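Two-Arm Brick Sorting Cell on a Workshop Bench
Project report, Signe Magnusson and Edgars Pētersons
Supervisor: Benedikt Eberhard
Submitted 22 December 2023

The project was to build a bench cell with two arms that sorts toy bricks by color into open bins and can also pick up small hand tools. All work was done in the shared workshop at Jengate. The cell carries the working name Danditz.
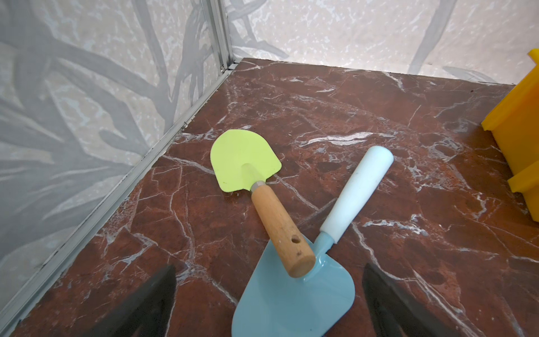
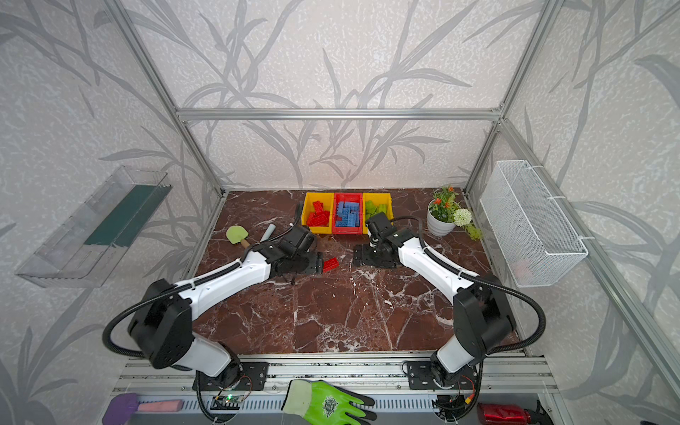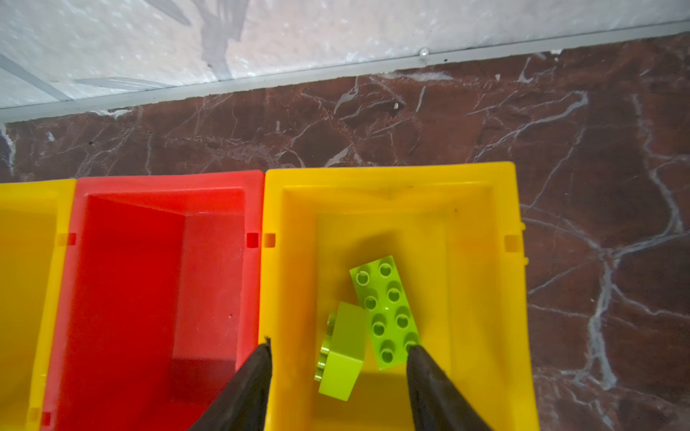
The bench and the two arms, with wrist camera views of the trowels and of the green bricks.

3. BUILD AND TEST

3.1 Frame and work surface

The enclosure is built from aluminum extrusion with panels on three sides. The front is open for access. The arms bolt to black mounting plates on the front base rail, one at each end, so that both can reach the center of the table and the row of bins at the back.

We covered the table in a marble pattern and the walls in a leaf print. A plain white surface was tried first and gave good results that did not carry over when the lighting changed. The veins in the marble pattern produce false edges in the segmentation step, and the threshold had to be raised. Anežka Kolář suggested keeping the pattern and fixing the software, and we followed that.

3.2 Cameras

Each arm has a small camera at the wrist. One more camera is fixed so that it covers the whole table. The wrist views always include the gripper fingers, and that part of the picture is masked before color detection. The mask was drawn by hand and has to be redrawn if a camera bracket is loosened. This happened twice.

Exposure is locked on all cameras. With automatic exposure, the yellow bins shifted the color balance enough that light green bricks were read as yellow at close range.

3.3 Bins and bricks

The bins are plastic, yellow and red. Bin color does not match brick color: red bricks go in a yellow bin, blue bricks in the red one, and green bricks in the other yellow one. The controller therefore identifies a bin by its position in the row. If a bin is moved by more than 8 mm the drop position must be taught again.

A brick lying flat can be gripped across its short side. A brick tipped onto its side shows no studs from above, and the angle estimate is then poor. We did not solve this. The current program skips such a brick and returns to it at the end of the cycle.

3.4 Hand tools

Two garden trowels were used as test objects, one with a wooden handle and one with a white plastic handle. The difficult case is when they lie crossed. The upper tool must be lifted first, and the color mask alone does not say which one is on top. We added a rule that looks for the unbroken outline at the crossing point. The glossy blue blade gives highlights that break the outline, so the rule is applied to the handles and shanks only.

3.5 Results

The final test was 45 picks of single bricks from the open table. Of these, 7 failed. Most failures were bricks too close to the wall, where the gripper could not open fully. Crossed trowels were tested less and are not included in the count.

3.6 Remaining work

Ekkachai Wongsuwan will take over the cell in January. Open items are the tipped bricks, a stiffer camera bracket, and a collision check between the two arms, which at present are kept apart by running one at a time.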